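When the packing hall at Pindholm brought in its first robot arms, the notice by the time clock said no jobs would be lost. So far that has been true. I have worked there long enough to see what did change, and the notice didn't mention any of it.

A person on the Koka line used to sort and stack 600 cups an hour, and talk while doing it. Now the arms do much of the handling and we watch them. Management calls this lighter work. My wrists agree. But watching is tiring in its own way, and the pay grade for "attendant" is lower than the one for "packer." Anyone hired since October comes in on the lower grade.

New tasks are tried at a bench first, with a pair of arms and a few ordinary things to pick up and set down.

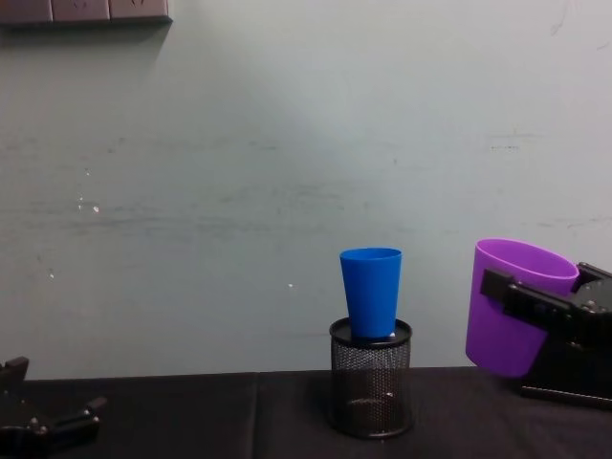

*A purple cup in the right gripper, with a blue one standing on the mesh pen holder.*

I have spent many shifts at that bench. Where to grip a cup so that it doesn't slip or buckle is something packers know from years of doing it. The engineers ask us, we tell them, and it goes into the program. I don't mind being asked. I do mind that the answer is treated as free. Maksymiv, the firm that installed the arms, bills for every hour of setup. We get our usual rate.

The plant at Grerndale handled it better. Packers who help set up a task there get a training supplement, and they keep their grade when they move to attendant work. Pindholm could adopt both rules before the next line is converted. The arms are staying, and I have no quarrel with that. The pay scale should be rewritten by people who have stood at the bench.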